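Folding day at Sadberg
Posted 2 March 2020

Quick page this time, sorry, still sorting out the rest. The spring clear-out at the Sadberg shop got us 197 pieces of clothing, almost 115 of them tops, and every one has to be folded before it goes on the Grindard shelves. Captions are short. I was folding too.

Same method as in November: sides in first so you get a long narrow strip, then bottom up, then over again. Smooth it with your palm between steps. Stack by size not color, we tried color and it was a mess.

1. The long strip
Turquoise one in the middle, sides already in, crease across the halfway point. Top half still wants smoothing. Finished pile at the back left, red over navy over pink, and a salmon pink one folded in the teal basin.

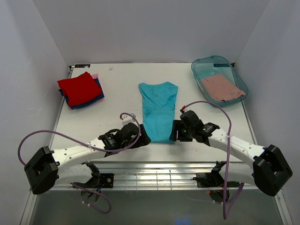

2. Shelf pictures
Coming when the Duda room is painted. Top two shelves for kids, the rest adult. 62 pieces went up already, no pics of those, forgot.

3. Price tags
Also to come. Please use the Zedik tags and not the old stickers, they leave glue on the knits and it dosen't wash out.

Still need: hangers (the thin kind), one more basin, safety pins. Drop off at the side door, mornings are best. Bigger sizes wanted too, we are realy short on those.

More pics when I get a minute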